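La dînette en plastique et le mythe de l'enfant qui apprend à manger

Je me méfie des jouets qui promettent quelque chose. Un ballon ne promet rien, une poupée non plus, à moins qu'on ne lui ait collé une brochure sur le dos. La dînette, elle, promet depuis quelques années des choses considérables. On nous explique qu'un enfant de trois ans qui manipule des fruits factices goûtera plus volontiers les vrais, qu'en disposant des assiettes de couleurs différentes il acquiert le sens de l'équilibre alimentaire, et que la planche à découper miniature prépare sa main à l'écriture. Je caricature à peine.

Le dernier catalogue Plaklow, reçu en février, consacre une double page à son coffret « Premiers repas » : 33 pièces, un livret de 30 « défis » et un tableau où les parents cochent les aliments « apprivoisés ». Apprivoisés par qui ? Ma fille a eu la version précédente. Elle a porté les fraises dans la baignoire, elle a couché l'œuf au plat dans un lit de poupée, et elle continue de refuser les fraises. L'œuf aussi, d'ailleurs. Je ne lui en veux pas, et je n'en veux même pas au jouet. C'est le tableau à cocher qui m'agace.

On me répondra qu'il existe des études. J'en ai ouvert une, citée par la maison Narnberg sur son site, au sujet de 200 familles. Il s'agissait d'un questionnaire envoyé aux acheteurs du produit, qui devaient dire s'ils trouvaient leur enfant « plus curieux à table ». Quand on vient de payer un coffret au prix d'un dîner au restaurant, il est assez tentant de répondre oui. J'aurais aimé savoir ce que disaient les familles qui n'avaient rien acheté.

Reste la question des couleurs, qui m'intéresse davantage parce qu'on peut y réfléchir sans questionnaire. L'assiette jaune, l'assiette rose, l'assiette vert d'eau : la palette est devenue si courante qu'on ne la remarque plus. Elle est censée aider au tri. Or le tri que propose l'adulte n'est presque jamais celui de l'enfant. Nous voulons les fruits d'un côté et les légumes de l'autre, et nous voilà bien embarrassés devant l'avocat, que la botanique range chez les fruits et la cuisine où elle peut.

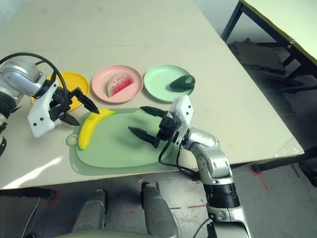

Une pastèque sur du rose, un avocat sur du vert pâle, une banane en travers de la planche : voilà un menu qu'aucun adulte ne servirait et qu'un enfant trouverait irréprochable. Faut-il le corriger ? Le livret de Plaklow le suggère, avec une patience de sous-préfet. « Demandez à votre enfant si la banane est bien à sa place. » Mais quelle est la place d'une banane ? Chez moi, c'est le dessus du micro-ondes.

Gwilym Penry, qui a tenu une ludothèque avant de se reconvertir dans la menuiserie, m'a raconté que les dînettes lui revenaient toujours incomplètes, et que les enfants ne réclamaient pas les pièces manquantes. Un caillou faisait la pomme de terre. Les parents, eux, réclamaient. Certains voulaient rapporter le jeu parce qu'il y manquait une tranche de pain. Je crois que cette anecdote en dit plus long que le questionnaire de Narnberg, même si je reconnais qu'elle n'est pas plus scientifique.

Je ne plaide pas pour le bois contre le plastique, querelle de salon qui sert surtout à vendre le bois plus cher. Je ne demande pas non plus qu'on retire la dînette des écoles maternelles, où elle rend de fiers services les jours de pluie. Je voudrais seulement qu'on la laisse tranquille, sans défis ni tableau. Le nôtre est parti au recyclage l'été dernier, avec trois cases cochées, dont une par erreur.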